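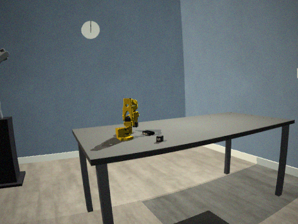
1. 点検の概要

対象:ドロリア貸しスタジオ棟(1階〜2階)
点検区分:半期点検(6月)
点検者:Hok-lam Hsu
立会い:施設管理係
点検開始 9:30、終了 15:10

判定の記号
○ 異常なし
△ 軽微な不備あり、次回までに是正
× 使用停止または即日是正
― 該当設備なし、または今回未実施

前回の指摘は11件。うち9件は是正を確認した。残り2件は3-4と5-2に再掲する。

2. 避難経路・出入口

2-1 正面玄関の扉が全開する ○
2-2 通路の有効幅が確保されている △
1階北側の廊下に折りたたみ椅子の台車が置かれていた。点検中に倉庫へ移動済み。前回も同じ場所に譜面台があったので、床に置き場禁止のテープを貼ること。
2-3 非常口の扉が内側から鍵なしで開く ○
東側非常口は開くときに少し重い。丁番に注油した。
2-4 非常口の外側に物がない ×
自転車4台。利用者のものと思われる。館内放送で呼び出し、11時までに全部移動。外壁に掲示を追加してほしい。貼り紙では雨で落ちるのでプレートがよい。
2-5 避難経路図が各室に掲示されている △
2階Cスタジオの図が改装前のまま。間仕切りの位置が違う。差し替え用の図面は事務室の共有フォルダにある。
2-6 階段の手すり、滑り止め △
中央階段、下から3段目の滑り止めが端からはがれている。両面テープで仮固定した。踊り場の手すりにがたつきはない。

3. 消火設備・警報設備

3-1 消火器が所定の位置にある ○
3-2 消火器の使用期限、圧力計 △
給湯室の1本が来年で期限切れ。今期の予算で交換を希望。圧力計はすべて緑の範囲内。
3-3 消火器の前に物がない ○
3-4 感知器の周囲に障害物がない △(再掲)
Aスタジオの吊り下げ背景布が感知器に近い。前回、レールを壁側に寄せるよう依頼したが未施工。施工業者のジルネルに再度連絡する。見積りは受け取っているとのことだが、点検者は見ていない。
3-5 火災受信機の表示灯 ○
3-6 非常放送の音量 △
2階奥の更衣室で聞き取りにくい。換気扇を回していると特に小さい。スピーカーの増設が無理なら、音量つまみを一段上げて次回まで様子を見る。
3-7 誘導灯の点灯、非常時への切替え ○
引きひもで全数確認。1階トイレ前の1台だけ切替え後の明るさがやや弱い。バッテリーの製造年が古いので次回は最初に見る。

4. 電気設備

4-1 分電盤の扉が閉まり、前面に物がない ○
4-2 分電盤の回路名の表示 △
手書きの文字が薄れて、7番と8番が読めない。ラベルを作り直すこと。
4-3 漏電遮断器のテストボタン ○
利用者のいない昼休みに実施。Bスタジオの遮断器は復帰にこつがいる。一度下まで下げてから上げる。
4-4 コンセントの破損、変色、ほこり △
Bスタジオ南壁、下段の差込口にひび。養生テープで使用禁止にした。電気工事の資格者に交換を依頼。
4-5 延長コードのたこ足使用がない ×
控室で延長コードに延長コードをつなぎ、その先に電気ポットと卓上ヒーターがあった。その場で外した。控室の利用案内に一行入れてほしい。文面は次のとおりでよいと思う。
「電熱器具は壁のコンセントに直接つないでください。同時に使えるのは一台です。」
4-6 照明器具の落下防止ワイヤー ○
脚立で届く範囲は全部引いて確認。Aスタジオ中央の2灯は高所のため下からの目視のみ。
4-7 電気使用量の記録 ○
先月の検針値は682kWh。前年の同じ月より多いが、夜間利用の枠を増やした分と考えられる。異常な待機電力はなし。

5. 床・家具・備品

5-1 床のめくれ、段差、水ぬれ ○
5-2 棚の転倒防止金具 △(再掲)
倉庫の奥の棚、上部の金具が片側だけ。ねじの長さが足りず前回は取り付けられなかった。下地の位置が分かったので、部品が届きしだい施工する。
5-3 テーブルの脚の固定、天板のがたつき ○
ズーダー製の会議テーブル1台にゆるみがあり、増し締めで直った。六角レンチは倉庫の工具箱、上の段。
5-4 椅子の割れ、座面のぐらつき △
2脚を廃棄扱いにした。赤い札を付けて倉庫に置いてある。札の付いた椅子を使わないこと。
5-5 脚立、踏み台 ○
開き止め、端具とも良好。踏み台の一つに塗料が付いていたが、使用上の支障はない。
5-6 鏡のひび、固定 ○
5-7 カーテン、背景布の防炎表示 △
新しく入れた濃い灰色の布に表示が見当たらない。購入先のベッリーニに証明書の写しを請求中。届くまでは照明の近くで使わない。

6. 水まわり・換気・衛生

6-1 給湯器の動作、排気口の詰まり ○
6-2 トイレの水漏れ ○
6-3 換気扇の運転、フィルター △
更衣室のフィルターが目詰まり。清掃は月1回の約束だが、記録簿は4月で止まっている。実際に掃除したのに書いていないのか、していないのか、清掃担当に確認する。
6-4 救急箱の中身 △
絆創膏の大が残りわずか。冷却パックなし。期限切れの消毒液を1本処分。補充品は事務室で発注済み。
6-5 AEDの表示灯、電極パッドの期限 ○
6-6 ごみ置き場の施錠 ○

7. 鍵・防犯

7-1 鍵の本数と台帳の照合 △
Cスタジオの予備鍵が台帳に記載の場所になく、事務室の机の引き出しから出てきた。鍵箱に戻した。持ち出すときは必ず台帳に書く。
7-2 窓のクレセント錠 ○
7-3 夜間の外灯 ―
日中の点検のため未実施。管理係が帰る前に確認し、結果をこの欄に追記してもらう。
7-4 入館者名簿 ○
先月の入館者はのべ359人。前の月は242人。混み合う時間帯の同時入館は定員内に収まっている。

8. 是正の予定

即日是正(済)
・2-4 非常口外の自転車
・4-5 控室の延長コード

今月中
・2-2 床テープ
・2-5 経路図の差し替え
・4-2 分電盤ラベル
・4-4 コンセント交換
・6-3 フィルター清掃と記録の確認
・6-4 救急箱の補充

次回点検まで
・2-6 階段の滑り止め張り替え
・3-2 消火器の交換
・3-4 背景布レールの移設
・3-6 放送音量の経過確認
・5-2 棚の金具
・5-4 椅子2脚の搬出
・5-7 防炎証明書の入手

9. 点検者コメント

今回の×は2件とも、その日のうちに片付く内容だった。どちらも利用者の置き方、使い方によるもので、設備の故障ではない。掲示と利用案内の直しを先に進めてほしい。

3-4は二期続けての△になる。次回も未施工の場合は×とし、移設が終わるまでAスタジオの背景布を使用停止にする。予約の受付にもその旨を伝えておくこと。

倉庫は前回よりかなり歩きやすくなっていた。奥の棚の前だけは段ボールが多く、金具の確認に時間がかかった。次回は点検の前日までに、棚の前を人が一人立てる程度に空けておいてほしい。

点検用の脚立は西側の物置に戻した。物置の鍵は鍵箱の一番下。

控えは事務室の青いファイル、原本は管理係で保管。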